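Pre-run safety checklist for arms and grippers, with my comments

Marisol Aguirre wrote the original version of this list and I've been scribbling on it ever since January, so what follows is her items and my opinions. Tick, cross or N/A for each one, and please write a comment when you cross something – a bare cross is no use to the next person.

1. Stop button tested before motors go live
OK. I press it, I try to jog, I release it, I try again. Tài Lại does it twice at each end of the day and I've stopped teasing him for that.

2. Speed cap set for shared space
OK. We run at 30 percent of full speed whenever a person can reach the arm, and 49 when the area is taped off. If you changed it for a test, change it back before lunch. I mean it!

3. Fingers and finger mounts
OK. Wiggle each finger by hand with the power off. Check the tips for chips and the inner grip for grime, and wipe it with a barely damp cloth. Ollar sent us a bag of spare screws, top drawer, left side.

4. Cables
Comment. Follow each cable with your hand from the gripper back to the first clip. I want enough slack for the full reach and no loop big enough to catch a door handle. Kitchens are the worst for this (handles, drawer grooves, fridge doors, all at cable height).

5. Work surface
OK. Nothing on the table that isn't part of the task. If it has to stay, it goes to the back and gets written down here.

6. Floor and walking routes
Crossed. Cardboard and packing stuff in the corner by the cabinets, plus a bottle on the tiles. I'd like a clear path the whole way along the counter, and boxes flattened and taken out the same day they're opened.

7. Doors and drawers
Comment. Anything the task doesn't need open should be shut before the arm moves. Fridge compartment included, please. 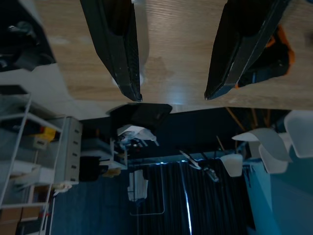
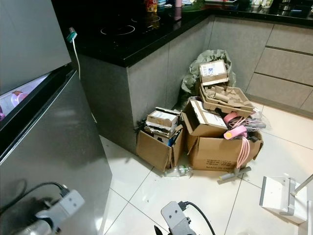 Is it okay to reach in and move something while the arm is paused?

A pause only holds the motion, and the arm can start again from the tablet, so treat it as live. Press the stop button, wait for the light to change, then reach in. When you're done, step back past the tape and say "clear" out loud before anybody releases it.

8. Cooktop and other heat
OK. Locked at the panel before a run, and the lock gets checked by a second person. Ognjen Ristić signed for this one.

9. Loose plugs and cords
Comment. There's a green plug hanging off the counter edge next to the fridge. Up on the counter or put away, either is fine, but I don't want a cord dangling where a gripper travels.

10. Second person present
OK. Beat Hauser stayed for the whole session. Being in the next room with headphones on doesn't count, and we've had that talk.

11. Log filled in
Mostly. Run 178 has no stop time. Fulgencio, I think that one's yours?

Still open: items 4, 6, 7, 9 and 11. I'll come back at 4 p.m. with the same sheet and a roll of trash bags.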